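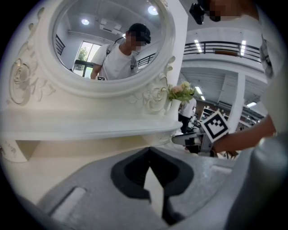

4.2 Handheld capture kit

The kit under review is the Plonby two-hand set, sold by Fultska with the Wovham replay software. Each unit has a molded housing, a wrist-side camera and a square fiducial marker; a head-worn camera supplies the third view. We ran the set in a furniture showroom in February, with operators new to the hardware.

Of 57 recorded episodes, six were rejected by the Wovham importer. In three of these the marker pose was lost while one unit crossed in front of the other. The remaining three failed near mirrors – the tracker locked onto a reflected marker and placed the unit behind the glass. Figure 6 shows a work position of this type, at a vanity with a large oval mirror and carved floral relief. The marker on the second unit faces the wrist camera at an angle, and the operator appears again in the glass.

The vendor manual advises covering reflective surfaces. We did not do so, as the Sikora baseline was recorded without covers. Masking the mirror region before pose estimation recovered all three episodes.

Figure 6. Two-hand capture at a mirrored vanity, wrist camera view.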